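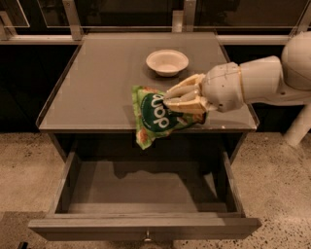 Minutes, hand and gripper comparison meeting, 12 December 2023

Present: Pavithra Joseph, Su-bin Sung, the two people from the controls side, and me taking notes (again, my turn got swapped and I'm choosing not to be bitter). Samarakoon dialed in for the middle part and dropped off before the action items, so whoever talks to them next, please pass those along.

I typed these up the same evening so the wording is mine. If I've put something in your mouth you didn't say, write to me and I'll fix it.

1. Last meeting's minutes

Accepted, with one correction. I wrote that the Retska gripper had "failed" the bowl pickup. Su-bin wants it to say that it was never given the bowl, which is fair! The bowl came in after we'd already taken the Retska off. Corrected.

2. Where we are with the comparison

We have three candidates for the end of the arm: the Retska two-jaw, the suction tool from Pevenitz, and the Luvance hand with the fingers. The job is the same for all of them. Pick the item off the tabletop, put it in the open drawer, let go, get out of the way. Items are the snack bag, the small white bowl, and a deck of cards that Pavithra brought from home and would like back.

We agreed on 100 tries per tool per item back in the fall and we are not there. Total so far is 292 tries that we can count, meaning the log is complete and the head camera recording opens. Most of those are the Luvance hand, because once it was bolted on it was such a pain to take off that we just kept going. I said I thought this made the comparison lopsided and everybody agreed, and then we spent a good while talking about the Luvance hand anyway.

3. The bag

This is the one we all have opinions about. A chip bag is a terrible thing to hold. It has air in it, it's slippery, and the part you can get hold of is never where it was last time.

Pavithra went through her notes on the Luvance hand. Her favorite approach is coming in from the side with the fingers curled down over the end of the bag, low and slow, and closing on the crumpled part. Coming straight down onto the fat middle of the bag is worse, the fingers skate off. She'd like the side approach to be the default for bags from now on. No objections, so it is.

Su-bin brought up placement. When the bag starts near the front of the table with a corner over the edge, the arm has hardly any distance to travel to the drawer and the numbers look great. When it starts at the back by the rail, different story. We haven't been writing down the start position, only "front" or "back," and some of the early logs don't even have that. I confess some of the early logs are mine.

There was a side discussion on whether a bag hanging over the lip should count as a fair start at all. Controls says yes, people leave stuff like that on tables all the time. Su-bin says fine, but then every tool gets the same overhang. We went with Su-bin.

The Pevenitz suction tool on the bag: it's quick when it seals and useless when it doesn't, and a wrinkle under the cup is enough to spoil it. Pavithra had tried the softer cups and liked them better but only did a handful of picks, so I'm not putting a result in here.

The Retska two-jaw on the bag: boring, in a good way. It pinches, it lifts. It also squeezes a lot harder than it needs to, and we went through several bags' worth of crumbs finding that out. Samarakoon asked if the force could be capped in the controller. It can, we just hadn't done it.

4. The bowl

Short one. The Luvance hand can take it by the rim with the thumb side inside, but the approach planner keeps wanting to go over the top of whatever else is on the table. With a bag in front of the bowl it sometimes clips the bag on the way. Controls thinks the planner is treating the bag as flat. They're going to give it some height and see.

I asked if we could please just do the bowl by itself first. Yes, we can do the bowl by itself first.

5. The drawer

We keep the drawer pulled all the way out for every run until the comparison is finished. I know we all want to see the arm open it (I want to see it too!) but the little pull on the front is its own project and it'll eat the month. Pavithra did want it noted that the pull hangs at the bottom of the drawer front, so whoever takes this on later needs to think about how fingers get down there. Noted.

Drawer gets emptied after each run, by hand. Please really do it. We had a run logged as a clean drop that was the previous run's bag.

6. Camera

The head view is dark and comes out very brown. It's good enough to see whether the hand closed on the thing, and the bright green bag shows up fine, but the shadow from the forearm falls right across the right side of the tabletop and the detector doesn't love it. Su-bin has been fixing the exposure by hand at the start of each session, which means no two sessions match. She'll pick one setting and lock it.

Samarakoon suggested a second camera low down, looking into the drawer from the front. Everybody likes it. We don't have a spare mount. Controls has some old bracket that may or may not fit, they'll dig it out.

7. Wrist wobble

I raised this one. After a long session there's a bit of play where the Luvance wrist meets the forearm. I can feel it if I hold the hand and wiggle. Pavithra can't feel it. Su-bin can feel it but thinks it was always there. We'll check the screws before each session and write down whether any of them turned. If it's in my head I'll buy the coffee.

8. Money and what's next

Retska needs their loaner back at the start of the new year, so that one goes on the arm next and stays on until it has its full set. Then Pevenitz. The Luvance hand is ours so it can wait its turn.

We did not pick a favorite. I'd pick the Luvance hand today if you forced me, Su-bin would pick the Retska, and Pavithra won't say until the logs are even.

Action items

Me: new log sheet with start position on it, measured from the front left corner of the table. Also the corrected line in last time's minutes.
Pavithra: write up the side approach for bags, half a page, with the finger closing speed in it.
Su-bin: lock the exposure, redo the 4 sessions where the setting wasn't written down.
Controls: force cap on the Retska, bag height in the planner, find the bracket.
Whoever empties the snack cupboard: we need more bags, same kind, same size please.

Next meeting is before the holidays if the Retska is mounted by then, otherwise we'll do it by email.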